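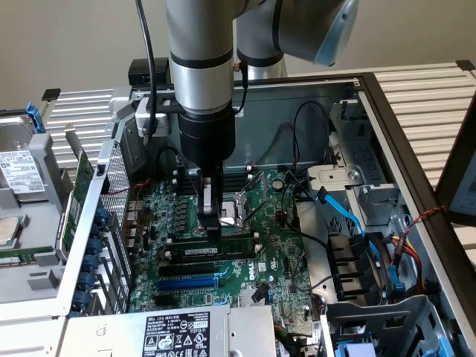
Compte rendu de réunion — regroupement de crédits, procédure d'instruction

Accueil | Sociétaires | Comptes rendus | Contact

Temps de lecture : 4 min

Séance du samedi 21 juin 2025, salle Wirberg.
Présidence de séance : Devendra Rajput.
Présents : service des engagements, service juridique, recouvrement amiable, agence Figueiredo.
Excusé : contrôle interne (observations transmises par écrit).

1. Approbation du compte rendu précédent

Adopté sans modification. Le recouvrement amiable demande que les annexes soient désormais jointes à la convocation. Accord.

2. Dossiers de regroupement : pièces exigées

Le service des engagements constate que des dossiers sont encore ouverts sans tableau d'amortissement à jour. Le capital restant dû est alors repris de la déclaration du sociétaire et diffère du décompte de l'établissement prêteur, parfois après émission de l'offre. Il est proposé de n'ouvrir l'instruction qu'à réception du décompte de remboursement anticipé de chaque prêt repris, indemnités comprises. Pour les crédits renouvelables, le dernier relevé mensuel est admis à l'ouverture, le décompte restant exigible avant l'édition de l'offre.

L'agence Figueiredo signale que certains prêteurs répondent tardivement et que le sociétaire supporte entre-temps ses échéances en totalité. Le service juridique rappelle qu'un décompte porte une date de validité — passé celle-ci, il doit être redemandé, même si l'écart paraît négligeable.

Décision : proposition adoptée. La fiche 3012 est modifiée en conséquence.

3. Calcul du taux d'endettement

Deux méthodes coexistent. Le siège retient les revenus nets avant impôt ; l'agence Ludbridge déduit les pensions versées des revenus, alors que la grille les classe en charges. Le résultat diffère sensiblement pour les revenus modestes.

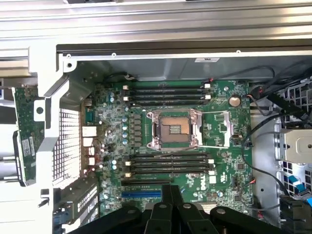

Après échange, la grille du siège est confirmée pour l'ensemble des agences. Les pensions versées figurent en charges. Les primes annuelles ne sont retenues que si elles sont contractuelles, et lissées sur douze mois. Les heures supplémentaires restent exclues, sauf mention permanente au contrat de travail.

Le contrôle interne demandait par écrit que le reste à vivre apparaisse sur la même page que le taux. Le logiciel Drimono ne le permet pas dans sa version en service. La demande est transmise à l'éditeur ; dans l'attente, le reste à vivre est saisi dans la zone de commentaire.

4. Frais de dossier

Il est relevé que l'intégration des frais au capital financé n'est pas toujours cochée, ce qui fausse le coût total présenté au sociétaire. Le service juridique fournira une formulation unique pour la fiche d'information. La remise de 100 € accordée aux primo-demandeurs est maintenue jusqu'en décembre, sans cumul avec une autre remise.

Vote : 9 voix pour, aucune contre, aucune abstention.

5. Questions diverses

L'agence Ludbridge demande si un découvert autorisé peut être inclus dans un regroupement. Réponse : oui, sous réserve de la suppression de l'autorisation à la date de déblocage — la lettre signée est à verser au dossier.

La modification de la fiche est à la charge du service des engagements. Date de la prochaine séance communiquée par convocation. Séance levée, l'ordre du jour étant épuisé.

Partages : 4 | Commentaires : 0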